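Hornatetti Book Tote, navy, large

I bought this in January to carry books between home and the reading group at the Sullov library. It cost $159, a lot for a bag with no laptop pocket. My old canvas one from Van der Linden lasted 11 years before a strap tore.

The opening is wide and stays open on its own. Hardcovers go in upright or flat. The lining is smooth and doesn't catch on plastic covers, so I have stopped folding them back before I pack.

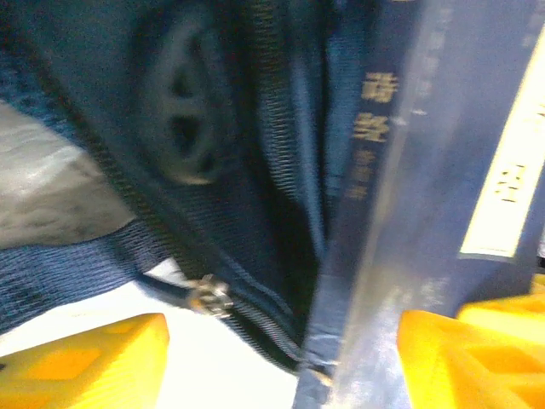
Packing the navy bag, with a blue-spined book alongside.

The straps are my main complaint. They are stitched well but too narrow, and with six hardcovers inside they dig into the shoulder after two blocks. Marjan Mousavi has the same bag and carries hers by hand.
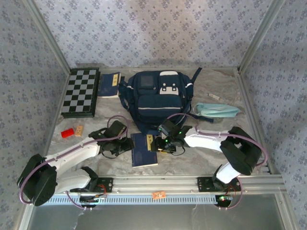 Thin items are the other weak point. The bag has one inside pocket, and it is too shallow for anything taller than a paperback. Our group prints its reading notes as booklets, and they slide to the bottom and bend. Something like the dark blue booklet on the marble-patterned tabletop needs a stiff folder around it. I use a plastic one.

Four stars. I would buy it again on sale.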